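Gripper notes, 02/02/2025

Second day with the new fingers on the arm.

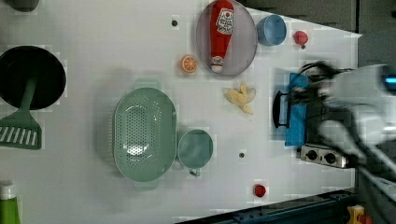
Toy kitchen set on the white table, arm coming in over the blue item on the right.

Started late because the Rokell fingers needed the adapter plate and I had left it at home in December. Seul-gi Um found a spare in the drawer under the bench. It fits, but the holes are a little tight and I had to work the last screw in slowly.

Plan was the same list for both grippers: plate, cup, ketchup bottle, banana, orange slice, frying pan. 14 tries each, same speed, same start pose. I did the Incombe first so I would have yesterday's numbers to check against. It got the cup 9 times. The misses were all the same – it came down a bit too far to the left and pushed the rim. I think that is the camera offset and I should redo the calibration before I blame the gripper.

The Rokell is better on the bottle. The softer pads hold it even when the grip is off center. On the orange slice it is worse. The fingers are thick at the tip and the slice just slides along the table. Banana was fine with both of them, which I did not expect with the peel sticking out.

The frying pan is still a problem. It is far out on the left and the arm is nearly stretched when it gets there, so everything shakes. Seul-gi says move the table. I would like to try the Papadopoulos controller settings first, they are meant for long reach. If that does not help, I will move the table.

Cables are bothering me again. They hang under the wrist and I had to stop the run twice when they dragged over things. Need clips, or a longer sleeve.

Log is up to 2000 rows now and saving takes a while. I split it into two files, one for each gripper, and wrote the finger name in the first row so I do not mix them up like last time.

Gedlow wrote that their gripper ships in 22 days. I answered that we want the narrow tips. Left the table set as it is for the morning. Calibration first, then the cup again.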